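Ondholm Marine cuts the price of its Wasex 407, but read the list first

Wednesday, December 3, 2025

Ondholm Marine has knocked 8 per cent off its Wasex 407 family day boat until the end of March, and is calling it the best deal it has ever offered. That may be so. It would be easier to judge if last season's price list were still on the dealer's website.

The hull is the same one as before. What has changed is the list of things that come with it. The bow cushions, the swim ladder and the cockpit table used to be standard and now sit in a "Comfort Pack", which costs extra. Add the pack back in and most of the saving has gone. 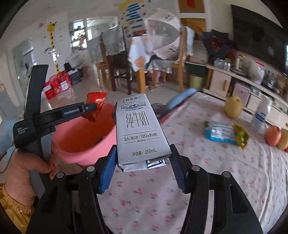
Nouhaila Saber replied that buyers had asked for a simpler boat at a lower starting price, and that anyone who only wants to fish has no use for a table. The pack could be left out or added later, she said, and the dealer would fit it at no charge if it was ordered before launch.

Fair enough, although the brochure still shows the boat with every cushion in place and says so only in the small print on the back page.

Then there is the engine. The advertised price includes the Hsieh 80, a sensible outboard for two people on a calm lake. The boat is rated for more than that, and the brochure's talk of towing children on a ring all afternoon seems hopeful. The dealer would not give a top speed with a full load - we asked twice.
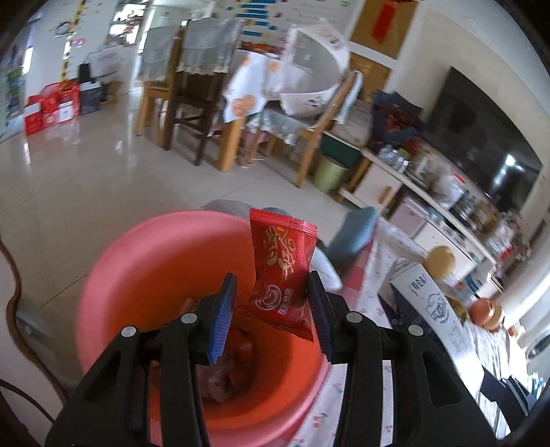

The warranty has been stretched to 4 years, which sounds generous until you get to the servicing terms. Every service must be done at an Ondholm yard, and owners on the west coast will have a long tow.

Nawal Berrada, who runs the rival Sista dealership, has no plans to match the offer. Her own boats are going up in price in March.

Test runs in the Wasex 407 can be booked through the Ondholm yard, weather permitting. Ask for one with a full crew aboard.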